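About Malulico

Malulico supplies desktop and countertop organizers: divided trays, stepped display stands, card holders and small risers. The company sells to shops, clinics, schools and private customers. It operates from one building in Workisberg, which contains the office, the sample room and the parts store.

History

The business began as the fittings counter of Oltmanns, a stationery wholesaler. Povilas Rimkutė ran the counter and kept a stock of tray inserts for cash drawers. Customers began ordering the inserts for desks, and the line was separated from the wholesale business in May. Tien-fu Tsai joined the same year to handle measurement and fit.

What we supply

The current list holds 22 tray patterns. Trays are specified by outside length, outside width, wall height and compartment layout. Most orders are for one of two layouts: equal compartments in rows, or a long central channel with shorter compartments on both sides. The second layout suits pens, rulers and brushes in the channel and clips, erasers or tape at the sides.

Stepped stands are listed by number of ledges and by depth of ledge. A ledge of 50 mm takes most small bottles and boxed items. Deeper ledges are made to order.

Standard trays ship in cartons of 50. Orders over 1000 pieces are scheduled separately, and the delivery date is confirmed in writing.

How we assess a layout

Drawings are checked for outside dimensions first. The layout is then set up on a tabletop with the items the customer intends to keep there. Wing-yan Leung records three values for each compartment: usable length, usable width at the base, and clearance at the rim. Rounded corners reduce usable width at the base, and the figure in the catalog is always the reduced one.

Worn trays are kept in use in the sample room. Scuffs on the front lip and stains in the compartments are entered on the sample sheet by position. The Gresell range was revised on this evidence: the front lip was lowered and the channel floor was given a matte finish.

Stands and cards are assessed on the same surface as the tray. A tabletop arrangement has to leave access to the front of the tray and keep any upright card readable.
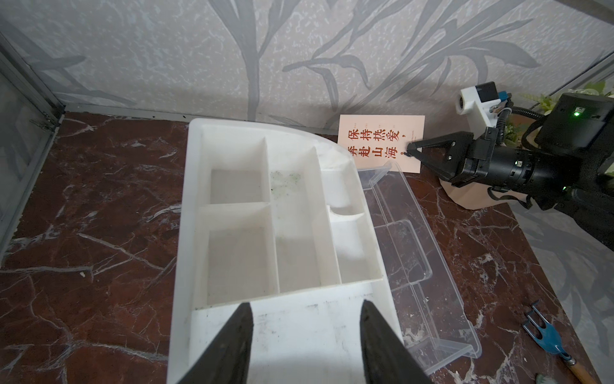
Shiuli Munshi wrote to us that she had kept a five-compartment tray at her reception desk through two moves and would order it again, though she would like the small right-hand compartments to be deeper. Hers is one of several requests for deeper side compartments. A drawing with a higher side wall is under review – the outside footprint would stay the same, so existing drawer fits would not change.

Care

Wash white plastic trays by hand with mild soap and a soft cloth. Do not use scouring pads. Acrylic stands should be dusted with a damp microfiber cloth; alcohol-based cleaners can cause fine cracks at the edges.

Samples and orders

Sample requests go to Hoi-yan Lai at the Workisberg office. State the inside dimensions of the drawer or the free area of the counter, and list the largest item to be stored. Samples may be kept for 22 days. Return postage is paid by Malulico within the country.

Page last revised 23 October 2023.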